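Pluslow Storage: Frequently Asked Questions

How do I order?
Add what you need to the cart and check out. You don't need an account. Orders placed before noon leave our Westalis warehouse the same day.

What does shipping cost?
Orders over $40 ship free inside the continental US. Below that, shipping is $7 flat.

Do you ship to Alaska and Hawaii?
Yes. Allow extra time, and expect the price to be worked out at checkout by weight.

Can I return something I've used?
You have 51 days from delivery. Light use is fine. Stained or cut items can't be refunded.

How do I clean a fabric bin?
Vacuum it first. Wipe marks with a damp cloth and a little dish soap, then let the bin air dry. Don't put it in the washer or dryer.

My bin arrived folded and won't stand up straight. Is it faulty?
Probably not. Open it, press the creases flat and leave a few books inside overnight. If it still leans, write to us.

Will the Morgan bins fit my old Irnura shelves?
The small and medium sizes will. The large is too deep for any Irnura unit sold before March.

Do you sell to schools and offices?
Yes. Orders of 124 pieces or more get a separate price. Send us the sizes and colors you want and a delivery address.

Can I change my order after paying?
Only until it is packed. Reply to your confirmation email with the order number.
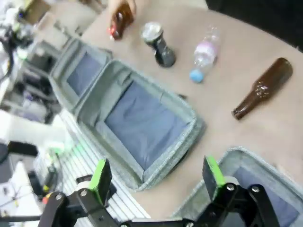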